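The Arm Gets Practice. The Sorting Crew Gets a Memo.

5 October 2021
By Gilmar Furtado

Kumiko Mizuno has run the utensil line at the Rullell kitchen in Staltport long enough to have opinions about forks. Her crew of seven takes everything that comes back from the lunch service, pulls it apart, checks it and puts it in the right bin. In May, management told them that a robot arm would be doing part of this job. They were also told that no one should worry.

"Whenever they open with that, I worry," she says.

The arm hasn't arrived. For now it works in software, on a simulated counter set up by Droditz, the contractor, and the crew gets to look at the results on a screen in the break room. 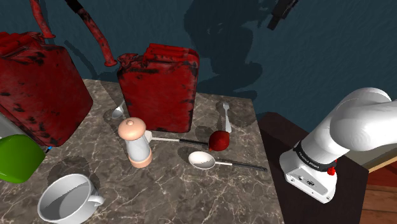 Mizuno's first complaint was about how things lie. At Rullell a bin of returned cutlery comes down the belt as one greasy knot, and half the skill is getting a hand into it without getting jabbed. On the simulated counter the fork has a spot to itself near the back corner, and the big serving spoon with the black handle lies off on its own as well. "I asked when they'd get to the knot," she says. "I was told that's a later phase. I asked if my job was a later phase too, and the call got quiet."

Panagiotis Michailidis, who handles the project for Droditz, took the question more calmly when I put it to him. The software has made 2221 pick attempts so far, he said, and easy layouts come first. How many of those were good picks? He said the number would be misleading at this point. I asked twice more and got the same answer in different words.

What Mizuno wants to see is the grip. Her people pick up by feel - a bent neck, a loose handle, a film of soap that didn't rinse off - and the bad ones get tossed aside before anybody has really looked at them.

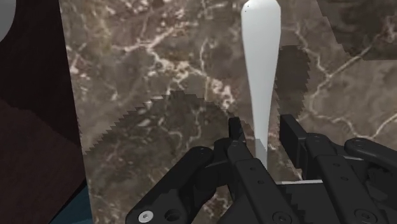 Checking is the part of the work that never made it into the job description, and she doubts it made it into the contract. She taps the screen where the black fingers stand open on either side of the handle, down at the narrow part, with a wider gap on the right than on the left. "Fine, it knows where the thing is. Does it know the thing is cracked?" Michailidis told me that inspection is "out of scope for the pilot." So someone will still have to stand there and inspect.

That someone may be Daiane Mendonça, who has sorted at Rullell for years and has already been offered a new title, line attendant. The pay is the same. She would stand next to the machine and clear it when it jams.

"I asked what I do when it isn't jammed," Mendonça says. "They said I could observe."

She isn't against the arm. Her wrists hurt by the end of a shift, and if something else wants to lift spoons all day she is happy to let it. Her trouble is with the pace. The memo says the line will move 498 pieces an hour, and it doesn't say whether that includes the pieces she has to pick up after a miss. 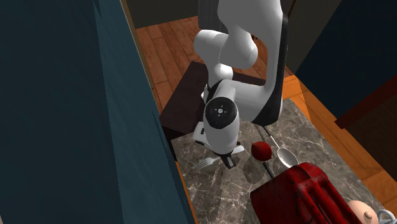
What the memo leaves out

Gervásio Nogueira, the operations manager, wrote the memo. He says that no one will be let go "as a result of the pilot," and he repeats the last five words when I ask about the period after it. He also says the crew was consulted. Mizuno remembers a call with the cameras off and a survey that asked how excited she was on a scale from 1 to 100.

"I put 7," she says. "They wrote back to thank me for my enthusiasm."

Nogueira would not give me a date for the real arm. He did say that the sorting tables will have to be moved to make room for it, and that the crew will be asked to help with that on their own shift. Mizuno has sent him a list of questions, starting with who signs off on a bin when a bad fork gets through. She is still waiting for an answer to the first one.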